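[plevside-users] Arm kept moving on stale wrist frames (was: Re: Odd stop near the floor)

Veronika Vincze
October 3, 2018

Rozália Bíró wrote:
> Before you change anything in the controller, can you say whether the
> arm stopped by itself or whether someone hit the button? Your first mail
> reads both ways. Also, the Flikis bridge has its own timeout, and if you
> start it from the old launch script that timeout is off. We got bitten
> by this in June. Our arm was only waving at an empty shelf, so no harm
> done, but I would check that first.
>
> And please post what the wrist camera gets in normal use. People here
> keep assuming a clean bench.
>
> Rozália

Rozália, thanks. Someone hit the button. Sorry for being unclear, I wrote the first mail standing up.

I have now been through the logs, so let me put the whole thing in one place.

The arm is the one in the Nyitrai room, with the small camera on the wrist. We run Platanum as the controller and Flikis to get the pictures across. The camera is set to 20 frames a second. The arm is supposed to hold position if it has had no new frame for 800 ms. During a low reach the picture froze. The arm did not hold. It went on toward the target it had worked out from the last good frame, touched a plastic panel and leaned on it. Paula's rule of one hand on the stop at all times is posted on the door and was being followed, so it was stopped there. The force limit was set to 50 N and was never reached, which means the limit played no part in this at all. The person on the button did.

No one was hurt. The gripper pads have a mark on one side and I am replacing both.

As for why it did not hold: you were right about the script, but that is only half of it. The old launch script does turn off the Flikis timeout. I had assumed the Platanum one would catch it anyway. It looks at when a message arrived and pays no attention to when the picture was taken. Flikis, when it loses the camera, goes on sending the last picture it has with a fresh arrival time. So Platanum saw messages coming in at the normal rate and was satisfied. Every one of them was the same picture.

You can see it in the log once you know to look. The capture stamps stop and the arrival stamps keep counting. I had only plotted the arrival stamps, so I spent most of a day looking for a planner bug that isn't there.

On your second point, the wrist camera does not get a clean bench. The arm tips up and down a lot during a session, and what comes back is often tilted, half dark and half blown out by the window.
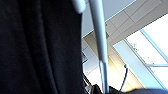 With views like that I can't use "the picture looks wrong" as a test for anything. I tried a quick check that compares each frame with the one before and complains if they are too similar. It complained whenever the arm paused over a plain dark surface, and people started ignoring it inside an hour. I took it out again. A check that gets ignored is worse than having none, in my opinion, and the capture stamp is a better thing to test.

What I have changed so far:

The old launch script is deleted from the machine. It was only being used because it was in the shell history.

The hold now depends on the age of the capture stamp. The limit is still 800 ms. I would like it shorter, but the stamps come a bit unevenly and I want to look at that separately.

Flikis no longer repeats the last picture. If the camera goes away it sends nothing. There is a setting for this, "repeat_last", and it is on unless you turn it off. I think that is the wrong way round and I will write to the maintainers.

The speed in the lower part of the workspace is cut in half until further notice.

I then tested by unplugging the camera in the middle of a reach, with nothing near the gripper. I did that 11 times. The arm held every time. I have not tested a slow failure, where the frames get later and later without stopping. If anyone has a neat way to fake that, please tell me. My idea is to put a growing delay in the bridge, but then I am testing the bridge again and the camera not at all.

The low part of the workspace is still the bit I worry about. There are edges and rails down there, a lever, a knob and a cable, and a gripper arriving on old information could catch on any of them.

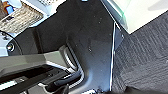 Wrist camera, low view: black panel with the carpet to its right, wicker basket upper left.

Two questions for the list.

First, does anyone know why the camera dropped out at all? The kernel log shows a USB disconnect and a reconnect, nothing more. The cable runs down the arm with a clip near the wrist. I have loosened the clip a little and ordered a second cable, but I can't make the old one fail by bending it by hand. It may need the arm to be at full reach. If you have seen this with the same kind of routing, I'd like to know where your cable went bad.

Second, is anyone else on Platanum relying on its frame timeout? If you are, please check which stamp it reads on your version. It takes a minute: pause the camera process, leave Flikis running, and watch whether the arm holds. Do it with the workspace clear and with someone on the stop.

I can send the log to anyone who wants it – it is large, so write to me off the list. The plot with both sets of stamps is small and I'll put it on the Plevside wiki once I have fixed the axis labels.

Veronika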